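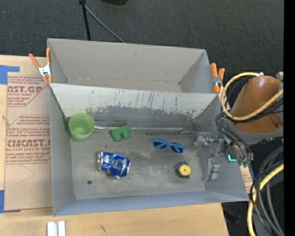
Marmalade toffee, second go

7 May 2023

I said back in November that I'd have another crack at the toffee once I'd forgotten how annoyed I was with the first lot, and it's taken me until now to forget. The first batch set like a roof tile on the outside and stayed grainy in the middle, and I ended up bashing it to bits and stirring it into ice cream (which was lovely, so no tears).

This time I used a proper heavy pan and didn't fiddle with it. You want 800g of granulated sugar, a whole 250g block of salted butter, a good splash of water and 70g of the darkest marmalade you can find. Mine came from the market in Ukness and has great thick strips of peel in it. I fished those out, chopped them small and kept them back for the end - if they go in early they catch on the bottom and taste of bonfire.

Melt everything except the peel very gently until you can't feel any grit with the spoon, then turn it up and leave it alone. Mine got to 108 degrees quite happily and then sat there for ages doing nothing at all. I had a cup of tea. I nearly turned the gas up and I'm so glad I didn't, as it went from pale gold to a deep conker colour in no time once it got going! Take it off at hard crack, stir in the peel and a pinch of bicarb, and pour it straight into a lined tin. It will froth. Mind your fingers.

My tin is the old Mevalura one with the dented corner and it's a bit small for this much, so the toffee came out thick. Next time I'd use two tins. Score it while it's still bendy or you'll be back to the rolling pin like me in the autumn.

The flavour is spot on, though - bitter at the edges, buttery, and just orangey enough. I wrapped most of it in greaseproof and took a bag over to Lindsay for the village hall tea, where it sat next to a very smart coffee cake from the Jolton bakery and still went first.

It keeps for a fortnight in a jar, somewhere dry. I want to try it with lime marmalade next, if I can find one that isn't bright green.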